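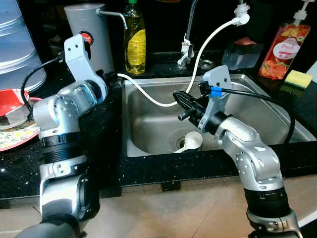 Thitima Phromma wrote to ask why the Istora Open Badminton Championship, after four years as a strictly regional event, admitted players from outside the district, and whether local entrants had been placed at a disadvantage as a result. The question deserves a full reply, and I am pleased to give it on these pages.

Home Tournaments Results Archive Contact

The decision to open the draw was taken in May, following a review of entries over the previous seasons. The women's doubles had twice been reduced to a round robin for want of pairs, and the clubs had asked for a stronger field. Eight places in each of the singles events were therefore reserved for visiting players, who were required to show a current ranking from their home association. All other places remained open to district members on the usual terms.

The results do not suggest that local players suffered. Yaneth Cárdenas, competing for the Kistska club, reached the final of the women's singles without dropping a game and lost there to Hortensia Restrepo, 21–18, 19–21, 21–16. In the men's event, Kevin Nina defeated two visiting seeds before withdrawing from his semifinal with a strained calf. Total attendance over the weekend was 1,010, the highest the championship has recorded.

Some matters remain to be settled. The second session on the opening day began late, and several first-round matches were moved to the side courts, where the lighting is poor for high serves. Arnulfo Rivadeneyra, the tournament referee, has recommended a shorter warm-up period and an earlier start – both proposals that I support.

The entry rules for next season will be published once the affiliated clubs have submitted their comments. Written remarks may be sent to the tournament office through the contact page, with the name of the player's club and the event concerned.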